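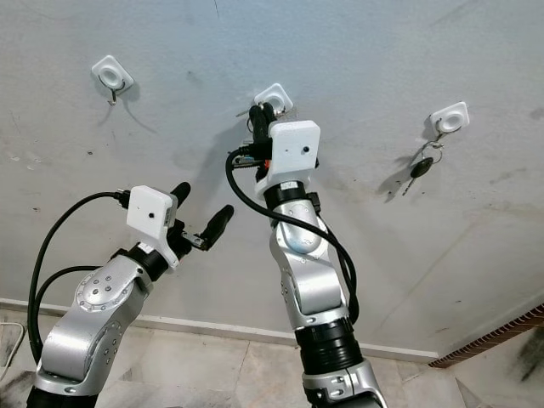
Re: Open day at Bremgate, is it worth the trip?
22/12/2021

On the list, a member wrote:

> Has anyone been to one of the Hestunum open days at Bremgate? We are
> thinking of sending two people from our workshop in the new year. The
> notice says "household handling tasks", which could mean anything. Do you
> get to see the arms working or is it mostly slides? Also, is there parking?

I went to the last one, so I can answer most of this.

There were slides, but only for the first half hour. After that we were split into groups and taken round the stations. The one I spent longest at was the key station. It has two arms facing a wall with three hooks on it, and the job is to take keys off a hook or put them back on. It sounds dull, but keys are awkward. They swing, they slide over each other on the ring, and the grippers only have a few fingers each. The operator told us they had logged 1001 tries at it since June, and 174 of those ended with the keys on the floor. I thought it was good of them to give the second figure without being asked.

Ask to stand to one side if you can. From behind the arms you mostly see the arms.

The Skitero station was folding tea towels. It was being reset when our group got there and we saw one towel done. Someone from another group told me they had seen four.

You can ask questions at any point and the staff will stop to answer. They would not talk about prices. They did say the wrists are rated for 300 hours between services, which was shorter than I expected. The cables run outside the arms, and I asked if they catch. The answer was "sometimes".

Parking is at the back, past the Van der Merwe building, and it fills early. The 143 bus stops at the gate. Tea was provided, lunch was not.

I would send your two people. Have them book the morning group, as ours was after lunch and the last station was cut short.

> Is there anything to take away in writing?

A two-page handout. I can scan mine if it is any use to you.

3 replies | 0 shares

Contact the list owner | Back to top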